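Robots at Work: Who Cleans the Table Now?

Have you ever left a bottle on a table in a waiting room, or a candy wrapper? Somebody had to pick it up. At the Prirkdale guest house, that somebody was for many years a person from the cleaning team, and for some of the tables it is now a robot. I wanted to know what the people there think about this, so I went on a Tuesday and asked them many questions.

Prirkdale is a house where guests stay for one night or for a week. It has 100 rooms, and on the ground floor there are sitting rooms with sofas, long curtains and carpets with flowers. Guests drink there, eat there and read the newspaper there. Then they go to bed, and their trash stays behind.

The robot's job is called "table round." It must look at a low table, find the things which are trash, take them one by one and put them in a small bin. For you this is very easy. You did it already when you were two years old (maybe you put the trash in the wrong place, but you could pick it up). For a machine it is hard, and I will explain why.

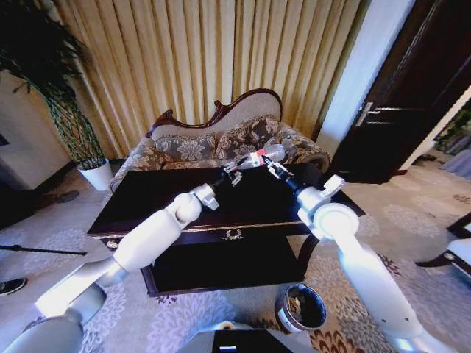

First, a robot has to decide where a thing begins and where it ends. Clear plastic makes this difficult. Light goes through it, so the robot's cameras see the table behind the bottle almost as well as the bottle. A shiny table is also a problem, for it works a little like a mirror.

Second, the robot has to decide how to hold it. A bottle is round and likes to roll away. If you push it from one side, it goes to the other side. People feel this with the skin of the fingers and they correct it without thinking. A robot needs to plan it.

Third, trash has no fixed shape. A cup is always a cup, but a paper that someone has pressed into a ball is different every time. The company that set up the robot work at Prirkdale is called Sedico, and its people showed the robot 2621 pieces of paper and wrappers before it came into the house. I asked if it was not boring. They said it was very boring.

Now let us talk about the people. Yanling Cai has worked on the cleaning team at Prirkdale since before the robot came. She begins at six in the morning. In the past, her first two hours were only for the sitting rooms: bending down, picking up, bending down again. Her back did not like it, she told me. Now she spends this time on the bedrooms, and she also has a new task. She is a "robot minder." This means that she checks the tables after the robot, and when the robot stops and does not know what to do, a small screen in her pocket makes a sound and she comes.

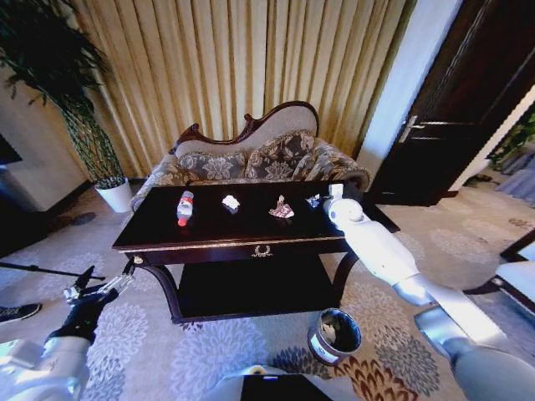 What happens if the robot throws away something important?

The robot has a rule for this. If it is not sure that a thing is trash, it must leave it and call a person. One morning it called Yanling Cai for a piece of paper, and it was a drawing which a child had made for her grandfather. It was crumpled, but it was not trash! Yanling opened it, made it flat with her hand and brought it to the front desk. A machine can learn what paper looks like. It is much more difficult to learn what a paper means to somebody.

For this reason the team wrote a list together, in April, of things that the robot may never take. Glasses are on it, and keys, and all toys, also broken ones. The cleaners knew best what should be on the list, as they have found all these things under newspapers for years.

Not everything about the change is nice. Some workers were afraid in the beginning that they would lose their jobs. The manager promised that no one would be sent away, and until now this is so, but when one man retired, no new person was hired for his place. I think you should know this too. When a machine comes to a workplace, the work changes for the people who are there, and sometimes also for people who would have come later.
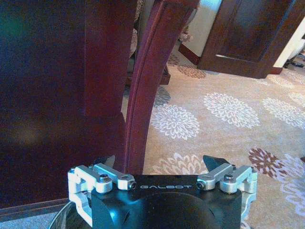 There are also places that are not easy for a robot. Old furniture has curved legs and corners, and an arm can bump into them. So a robot must know where its own elbow is. Try this: close your eyes and touch your nose. You can do it because your body knows where your hand is, even in the dark. Robots have sensors in the joints which tell them how much each joint is bent, and a computer puts all these numbers together.

Many robots have more than one camera. A camera high up sees the whole table. A camera near the "hand," which is called a gripper, sees the small things from close by. It is like when you look at a whole page and then put your finger under one word.

A gripper does not need to look like your hand. Some have several fingers, and some have only two parts that close together like tongs in the kitchen. Two are often enough for paper. The important question is how strong to squeeze. Too weak, and the paper falls. Too strong is no problem for trash, but it would be a big problem for an egg or for a pair of glasses.

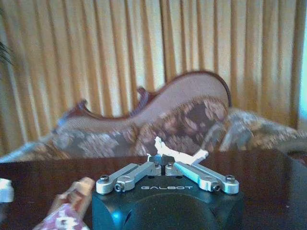 Speed is another thing that surprised me. I had thought that robots are fast. Yanling can clear a table while she says good morning to a guest, and the robot needs several minutes for the same table. But it does not get a sore back, and it can work at four in the morning, when the guests sleep. The house next to the lake, Katene, is bigger and has 268 rooms, and it wants to try a robot as well. Its cleaners have come to Prirkdale to ask their questions to the cleaners and not only to the manager, and I found this a good idea.

At the end I asked Yanling if she likes the robot. She thought for a while. She said she likes that she can stand straight more often. She does not like the sound in her pocket — it comes always when she has just put a clean sheet on a bed.

Words to remember

Automation: when a machine does a task that a person did before.
Gripper: the part of a robot that holds things.
Sensor: a part that measures something, for example light or how much a joint is bent.

Comments (4)

kavutum_class4
We read this in class. Our question is, does the robot have a name? We would call it Crumb.

MomOfThree
My daughter has now made a list of things that nobody may take from her desk. It has the wrappers on it.

Oskar, 9
i closed my eyes and touched my nose and it worked but my brother got his eye

P. from the night desk
I clean offices, and I would like the bending part to be done by a machine too. But please write also about the pay. Does a robot minder earn more than before?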